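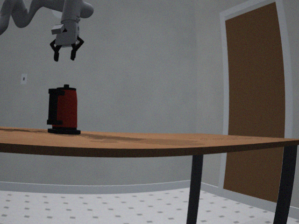 Simulated kitchen, lid-lifting task: gripper open over the red container.

Household Handling Project: progress report to the Mosquera Fund, period ending September
Prepared by Noelia Aguirre, Rinmont

1. Where we are

The grant asked us whether a single robot arm could be trusted with small kitchen jobs in an ordinary home. Our position at the end of this period is that it can be trusted with some of them, in a simulated kitchen, provided the kitchen has very little in it. I realise this is a modest sentence to have spent a summer on.

You will remember that the first period went mainly on getting the arm to reach for things without knocking them over. It now reaches for things very well. Most of this period has gone on what happens after it arrives.

2. The lid task

The task is simple to state. A container with a knob on its lid stands on the table. The arm comes down, closes on the knob, lifts the lid clear and sets it on the table the right way up. My nephew does this with the biscuit tin at a speed we can't yet approach.

We ran 4000 simulated attempts, moving the container to a different place on the table each time. In 3730 of them the gripper closed on the knob and the lid came off. The remainder fell mostly into two groups. In the larger, the fingers closed just above the knob and the arm rose in a stately manner holding air, then carried the air across and put it down carefully. In the smaller, it gripped the knob so firmly that the container came up too. Hervé Leclerc has fixed most of the second group by limiting the closing force. The first is harder, as the arm has no strong opinion about whether it is holding anything, and we are adding a check on finger position before each lift.

Setting the lid down is still poor. I haven't given a rate for it because we changed our definition of "down" twice during the period and the numbers can't be compared. Bogumił Ziółkowski is rerunning the whole lot under the final definition, and the result will go in the next report whatever it says.

3. The handle task

Picking the container up by its handle was planned for this period and is half done. With the handle facing one side, the arm copes. Turned away to the back, the arm prefers to go over the top, hits the lid, and stops. The planner from Wudix is supposed to find a way round. It does find one, and in some cases the way round takes 98 seconds, during which a person could have poured the tea and drunk a fair amount of it.

We have raised this with Wudix. They agree that it is slow.

4. The real arm

We promised you a first trial on hardware and there has been one. Reece Fairclough ran 160 attempts at the lid task in our own workshop over several days, finishing on a Saturday. The success rate was well below the simulated one, as we warned it would be, though I had privately hoped to be wrong. The workshop has reflections, a table that rocks slightly and a lid that sticks. We had modelled none of these. A sticking lid alone accounted for more failures than everything else together, and Reece's notes on the subject become shorter and less polite as the week goes on.

What went well: no breakages, no emergency stops, and the fingers found the knob more often than we expected. The trouble came in the lifting. We take this to mean the seeing and reaching carry over from simulation fairly well and the touching does not.

5. Changes to the plan

We would like to drop table-wiping from this year's work. Zlatko Ivanov looked into it for two weeks and concluded that simulating a damp cloth properly would eat the rest of the budget. We would put his time into sticking lids and uneven friction instead, which are less attractive in a brochure but stand between us and everything else on the list.

We would also like to bring clutter forward. So far the container has had the table to itself, a condition I have never seen in a kitchen belonging to anyone. The next stage adds a mug, then a mug and a plate, then whatever Zlatko brings in from home.

6. Money and time

Spending is within budget. The Zivus wrist sensor came late and cost what they said it would. The handle task is six weeks behind and the lid task is on schedule if you are generous about the setting down. We don't need more money this year. We do need your agreement to section 5 before the next round of work is fixed.

7. The question your trustees asked

They asked when a machine like ours might be useful to someone who finds lids and kettles difficult. I don't have a date. If the kitchen could be kept bare, the lids loose and the person patient, we could show them something next year. For a kitchen as people live in it, I would want to see the clutter results before guessing, and I'd ask the trustees to be wary of anyone who guesses sooner.

The failure logs are available on request. Bogumił suggests starting with the ones marked "air".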